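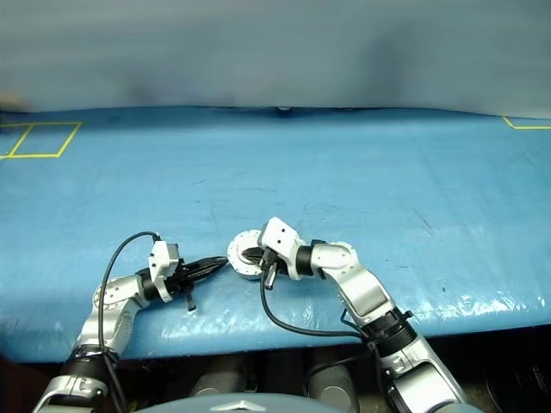

Left arm stops short on a two-arm handover, right arm holds the part just fine

Posted in Arms and Grippers, 8 February 2021

Ntombi Msimang

Hello all! I've been having the best time with a two-arm bench setup, and I'm finally stuck on something I can't read my way out of. The job is a handover in the middle of the table. The right gripper holds a round white flange, tilts it toward the left arm, and the left gripper comes in with its long pointed fingers to take it over. Then the left arm sets it down in the taped area on its side.

The first runs in January were great. I did 400 handovers over a few evenings and lost very few of them. Now the left arm comes in beautifully, points right at the disk, and quits with a small gap still left. The log says "joint torque limit, wrist" and the arm holds where it is. The right arm doesn't complain at all.

What I've tried so far: restarting both controllers, homing both arms, slowing the approach to half speed, and loading my saved positions from January again. Slowing down helped a little, meaning it got closer before it quit. The control software is Erari, if that matters. I haven't raised the torque limit because I'd like to know what it's telling me first. Any ideas are very welcome!

Lerato Masilela

Had the same thing. Raise the wrist limit to 650 in the settings and it goes away.

Kgomotso Mathebula

What a fun project, and good call leaving that limit alone! Please don't start with the fix above. Those two grippers are nose to nose, and if the left arm really is pushing against something, a higher limit just lets it push harder. I bent a finger that way on my old Dellon setup, and I also knocked the other arm's wrist out of line, so I had two repairs to do.

My bet is the cable. Yours loops up from the top of the left gripper housing, goes over to the left and runs down along the arm. If it's tied too tightly lower down, the loop runs out of slack as the wrist turns, and the wrist motor reads that pull as a load. It would also fit with slow moves getting a bit farther, as a quick move gives the cable a tug on top of the steady pull. Compare it with the right side, where the cable hangs down over the tarp in a loose curve.

Try it in this order:

Stop the program, take the flange out and park the right arm well back.

Cut power to the left arm, following your manual. Support the arm before you do, in case yours doesn't have brakes on every joint.

Look at every tie along the cable. Free the one nearest the wrist and see if the loop gets bigger.

Power up, keep your hands outside the reach of both arms, and run the left arm alone at low speed. Watch the wrist torque the whole way in.

If the number stays flat, tie the cable again with more slack and run it 6 times before you bring the right arm back. If it still climbs, it isn't the cable, and I'd look at the payload setting next. Somebody swaps fingers, the software still thinks the old ones are on there, and everything after that is a bit wrong.

One more thing — the right cable is slack, but it lies across the work area, so keep an eye on it when the left arm swings away with the part. A snag there would be a much worse day than a torque stop.

Ntombi Msimang

Oh, this is so helpful, thank you! I did put on a new tie in January, right below the wrist, to tidy things up. I freed it tonight and the left arm by itself now goes the full distance with hardly any change in the torque number. I still have to check the payload setting, and I'm going to move the right cable before I try a real handover. My goal is 500 in a row, so I'll post the count when I get there or when it stops me again!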